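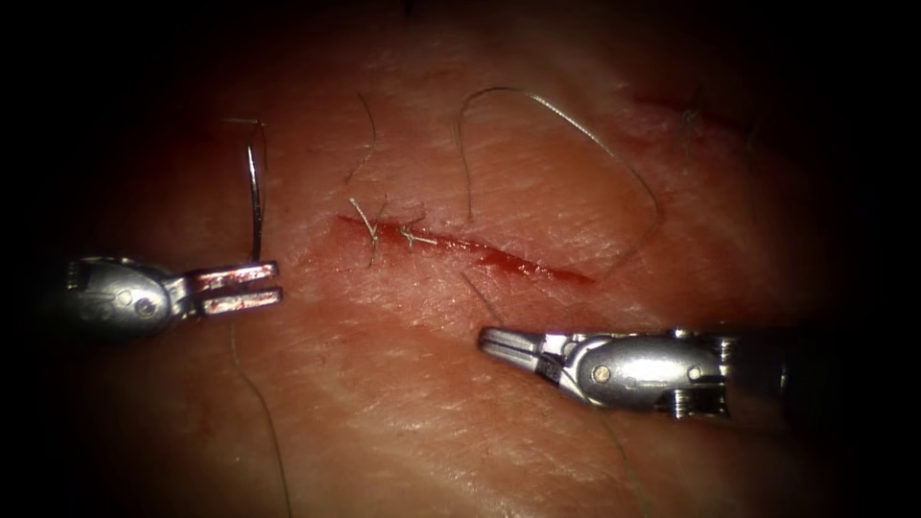
Stojan Stoyanova's objection was that a gripper test which ends in a tidy row of stitches has tested the person at the console, and that the maker's leaflet might as well print the operator's name beside the score. Loïc Leblanc wanted to know what we would measure instead. Both remarks came after a bench session on suturing, and most of this chapter is an attempt to answer the second without forgetting the first.

Chapter 6
Comparing Grippers on Soft Material

6.1 What a finished stitch tells you

Suturing is a favourite task for comparing small grippers, and it is easy to see why. It asks for a firm hold on a fine thread, a light touch on the tissue and two instruments that can work close together without getting in each other's way. It also looks impressive, and you should be wary of that.

Take a cut with two stitches in it and the rest still open. The knots are tied and the edges are drawn together where the stitches sit. You may fairly say that two stitches have been placed. You may not say how many attempts each one took, how hard the jaws pulled, or whether the thread slipped on the way. The slack loop lying over the tissue is no better as evidence. It might mean poor thread handling, or it might mean that the operator likes to leave plenty of thread to work with.

Reports on grippers are full of results at this level. The Warnora trial, which we return to in section 6.4, logged 644 grasps of thread and printed a success rate to one decimal place. On reading the method we found that a grasp was called a success if the jaws closed on the thread at all. Whether the thread stayed there was left to a footnote -- and the footnote referred the reader to an appendix that was not supplied.

6.2 Three things that get mixed together

When one gripper beats another, at least three causes may be at work: the jaws, the controller behind them, and the hands on the controls. Few published comparisons keep them apart. Zaugg compared its own jaws with a Mukemley pair, but ran each on its maker's own controller. The difference was real enough. Calling it a difference between jaws was a guess.

The hands are harder still. Lợi Đỗ repeated one of our knot-tying runs after a fortnight away from the bench and was slower with both grippers. After 19 practice knots the gap between the grippers had closed almost entirely. Had we stopped on the first afternoon, we would have written up a clear winner.

Camera position belongs on the list too, although it is seldom put there. A fixed view may show one wrist well and hide the far side of the other. If a judge marks the work from that view, the score depends partly on where the camera stood.

6.3 Before you believe a comparison

Ask for the failed attempts. If a paper has none, ask how they were removed. Chiến Chu went through the Gurnora logs and found that more than 47 runs had been marked "setup" and left out of the totals; several ended with a dropped thread.

Ask also what the test material was and whether each gripper met it in the same state. Soft tissue that has been cut and stitched before does not pull like a fresh piece, and the gripper that goes second may get the worse patch. Swap the order and run it again. In our experience few makers offer to do this.

The exercises at the end of section 6.3 use Diệp Vũ's force records from July. They are messy, and we have left them so.

We use cookies to remember your reading position. Accept | Manage settings

Related chapters
Chapter 4: Controllers and Delay
Chapter 5: Where to Put the Camera
Chapter 7: Slip, Grip and Thread
Appendix B: Blank Bench Record Sheets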